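Ticket: Second station kit, quote vs. what we really need
Queue: Equipment and purchasing
Opened by: Hajar El Khatib
Assigned to: Remo Gisler
Priority: Normal
Status: Waiting on requester

Hajar El Khatib, Wednesday, 9:12 AM

Hi Remo, and thank you again for picking up the last one so quickly! I have a bit of a puzzle with the Fedik quote and I would love a second pair of eyes before I send it up to Sofia. We asked for one more pair of the hand-held grippers so that a second person can record at the same time as the first, and the quote came back at 1,404 for the pair. That was fine, it's what we had penciled in. But then there is a second line for 521 called "station accessories" with no breakdown at all, and I can't tell if we need it, or if we already own half of what's in it.

The budget line for August has 600 left in it after the grippers. So we could just say yes and be done, but that would leave us very little for cables and mounts, and you know how we go through cables.

Remo Gisler, Wednesday, 10:40 AM

Good morning Hajar! Happy to help, and please don't worry about sending these over early, it's so much nicer than finding out after the order is placed. I called Fedik and had a lovely chat with their sales desk. The accessories line is made up of a marker cube set, two charging leads, a powered hub and a carry case. They will split it if we ask, but the cubes and the leads stay together as one item.

Could you check three things for me when you have a minute?

1. Are the cubes on the current pair fixed on, or do they come off?
2. Is the hub at the existing table full?
3. Does the new spot have its own outlet, or are we running an extension?

Hajar El Khatib, Wednesday, 1:25 PM

Okay, I went and looked. The cubes do come off, with a small screw at the base, but I would not want to share them between stations. Each one is calibrated to the gripper it sits on, and Balakrishnan gave me quite a stern look when I even suggested swapping them. The hub has two ports free. The outlet is the trouble. We would be on an extension across the walkway, and I don't love that.

Also, and I should have said this at the start, we did try the Plukov cubes in the spring because they were cheaper. They fit, sort of, but tracking dropped out whenever the operator turned a wrist past a certain point. I logged it under the old ticket for the Soliman project. I'd rather not go down that road again.

Balakrishnan Thevar, Wednesday, 2:03 PM

Adding myself here, hope that's all right. It was a kind look, Hajar! But yes, please keep one cube per gripper. If they move from one to another we have to recalibrate, and that takes me most of a morning.

On the Plukov dropouts, I went back through my notes and I think the cubes themselves were printed a little too glossy. Under our ceiling lights the black squares washed out. Matte prints would probably be fine, but Plukov doesn't sell them that way, so for planning purposes I would treat the Fedik set as the only choice.

Remo Gisler, Wednesday, 3:31 PM

Thank you both, this is really useful. I asked Fedik for the split and they came back already -- cubes and leads on one line, hub and case on another, and we can drop the second line completely. With two free ports you don't need the hub this round, and the old Wadex case has room for another pair if we cut new foam.

For the outlet, I would put 100 of what's left toward a floor cable cover. Facilities can add a proper drop later on, but that comes out of their budget and they move at their own pace, bless them.

Two things still open before I can release the order:

- Hajar, please attach a picture of the current table in use, so Fedik can match the cube version and check which side the leads come out.
- Sofia, we need your okay on the revised quote once it lands.

Sofia Patrício, Wednesday, 4:10 PM

Reading along, and I'm fine with this in principle. Please put the gripper pair and the cubes on the same purchase order so they get received together. Last time the parts showed up in separate boxes and Youssra spent ages working out what belonged to which project. I'll sign as soon as the new PDF is in here.

Hajar El Khatib, Wednesday, 4:48 PM

Will do, one order for both. Picture is attached for Fedik, and Remo, give me a shout if they want one from the side as well.
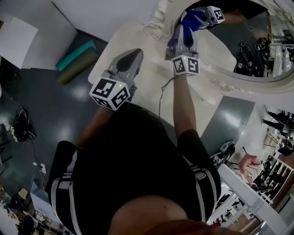
Attachment 1: current pair in use at the table by the oval mirror, marker cubes fitted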